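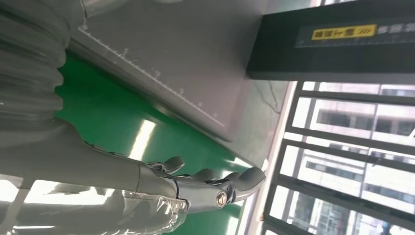
The Plollach hand at the scanning stand.

What does Prornoseo study?
How an arm learns to pass packages under a scanner from human demos. Glamorous, we know.

How many demos does it take?
Up to 19 per package type. Beathag Yule wanted 3. Beathag was overruled by the results.
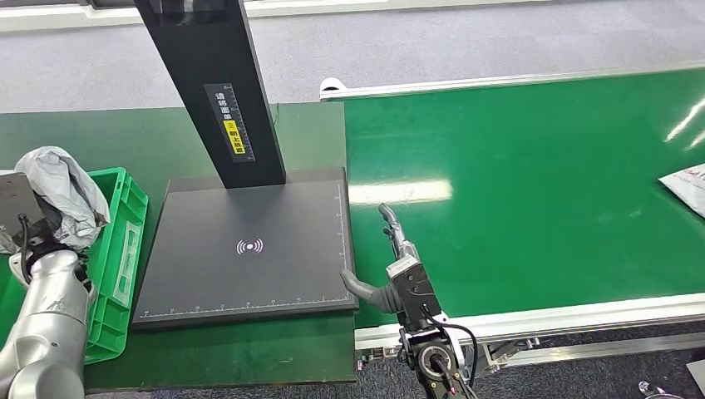
Why are bags harder than boxes?
Our policy guesses a grasp point from shape, and a bag changes its shape out of spite. A crumpled gray one like that, held over the green crate, gives it very little to go on. Boxes, bless them, stay boxes.

Who do I pester?
Finlay McIver.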